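Redari tests five-fingered hands against simple grippers at Istville lab

ISTVILLE, 11/05/2025 - Redari has begun a side-by-side trial of robot hands at its lab in Istville, setting jointed hands with fingers and a thumb against the two-jaw grippers the company has used on its packing lines for years.

The trial covers 4 end effectors, all mounted in turn on the same pair of arms and run by the same controller. Each one has to finish a list of 13 household tasks, most of them involving picking up an object, putting it in a container and moving the container somewhere else.

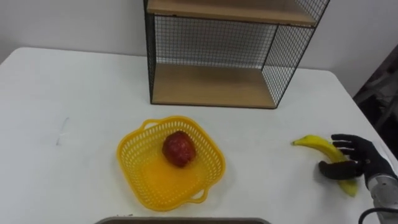
A black robotic hand reaches for a banana during the Redari trial in Istville.

The company said it wants to know whether the added cost of a jointed hand pays off in ordinary handling work. A two-jaw gripper has few moving parts and is quick to repair. A hand can wrap around odd shapes, but it needs more tuning and more wiring, and a worn finger joint can stop a whole shift.

Work on the test plan started in July. Redari engineers wrote the task list with Hong, a controls firm that supplied the software used to steer the arms. Operators get 35 tries at each task with each device. A try is scored as failed if an object is dropped, squeezed out of shape or left outside the container after the time limit.
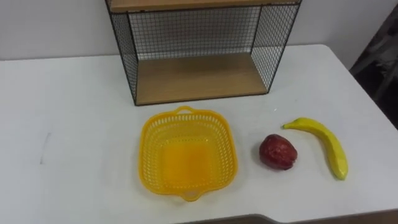 Redari chose its test objects for their shapes and kept the list short so that other labs could repeat the work at low cost. Everything on it can be bought in a regular store. Round items such as the red apple tend to roll when a finger touches them first, while a curved one like the banana has to be taken across the middle or it swings. The slotted yellow basket is in the set for a different reason, as its thin walls flex under uneven pressure and it has to be lifted level.

Lifting with two arms is the part of the trial that has taken the most time to set up. The controller must keep both wrists at the same height while the load shifts, and small timing errors between the left and right sides show up as a tilt. Hong has sent more than 148 changes to the motion settings so far, many of them for this one task.
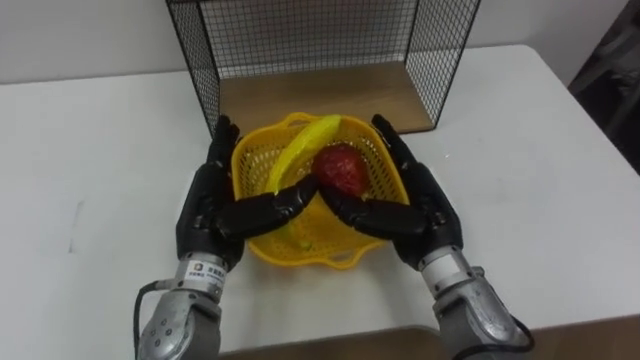
The two-jaw grippers will go through the same lift next, holding the container by its rim. Redari said it has no results to share until every device has finished the full list.

A second stage will compare camera positions, with one set of runs using a head-level view alone and another adding cameras at the wrists. Grerkar, a parts distributor that sells both types of device, is paying for a share of the testing and will receive the scores at the same time as the other partners.

Redari plans to post the task list and scoring sheet on its website.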